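Print this message | E-mail this message
Last updated: September 18, 2018

List: Koltaner-data
Subject: Re: how many soft-object demos before retraining?
From: Vangelis Tzanetos
To: Koltaner-data list

Zainab Abubakar wrote:

> We have the rigid set finished (blocks, cups, the tray) and the policy
> does fine on it. Soft objects are another matter. With 50 demonstrations
> per object it reaches for the right place and then closes on air, or
> closes on one layer of fabric and drags the thing across the table.
> Before I ask for more operator time at Peltberg I would like to know
> what others did. More demos of the same bags? More bags? Or is the
> problem in how we record?
>
> Also, do you keep the failed grasps or throw them out?

Zainab,

We went through the same thing on the two-arm station at Gadside. Short answer: more bags first, then fix the recording, then more demos. Details follow, in the order we should have done them.

1. Start states. Our first batch of 400 episodes was nearly useless for cloth, and the fault was in the resets. The operator put each bag back by hand in more or less the same pose, upright and facing the cameras. The policy learned that pose. We now drop the bag from hand height and leave it where it lands, unless it leaves the reachable area. If it falls face down, the episode starts face down. Success during collection went down and success at test went up.

2. Grasp point. Write down what the operator is supposed to grab. We had one person who always took the handle and another who always took the body of the bag, and the model averaged the two and went for the space in between. The current instruction is: first arm takes the top rim next to the handle, second arm comes to the far end. If the rim is folded under, the operator may push the bag flat first, but that gets its own label and is not counted as part of the grasp.

3. Timing between the arms. This was the largest single gain after resets. Early operators moved both arms at once because it was faster. In playback you could not tell which arm was waiting for which, and I don't think the network could either. We now ask for a stable hold with the first arm before the second one closes. The second arm may approach during that time, as long as its fingers stay open. Till Kettler wrote a small check that flags any episode where both grippers close inside the same short window. Flagged episodes get looked at by a person and mostly thrown out.

4. Camera rate and speed. We record at 30 frames per second. With soft objects the operators tend to rush the second arm, and the gripper smears in the head view. One blurred frame does no harm. A long run of them just before contact means the model has no usable picture of the fingers at the moment it most needs one. We put a speed cap on the teleop side for the last part of the approach. Operators complained for a while and then stopped.

5. Failed grasps. Keep them, with a label. Slips followed by a clean regrasp are the most useful episodes we have. Slips followed by the operator giving up are stored but left out of training. Do not let operators delete anything at the station -- you will lose exactly the recoveries.

6. Variety. Pick bags that differ in stiffness first and in color second. Trim matters more than I expected. When most of our bags had bright edging, the policy would follow the edging, and it did poorly on a plain bag of the same shape. Mix in plain ones from the start. Printed or sewn figures on the front made no difference that we could measure, but our test for this was small.

On the total: we have 3,000 episodes in the soft set now. I would not treat that as a target. The curve was flat for the last stretch, and most of the improvement came from the items above. If operator time at Peltberg is short, I would spend it on new objects with 50 episodes each and skip the second pass over the old ones.

Two things we have not solved. Zippers, when the gripper catches the pull along with the fabric. And knowing from the images alone whether the fingers hold one layer or two. Emil Wallner wants to log motor current for this. We have the signal but have not trained with it. I hope to have something to post in November.

The episode check is in the Sirko repository under tools. It assumes our file layout, so expect to change the paths.

Vangelis 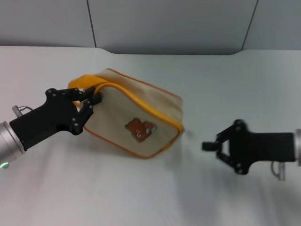
Radymyr Symonenko: On point 3, we tried the same hold-then-close rule and had to loosen it for heavier bags, where a one-arm hold sags too much to be called stable. We ended up limiting how far the gripper may drift before the second arm closes. I can send the patch to Till's check if that would help.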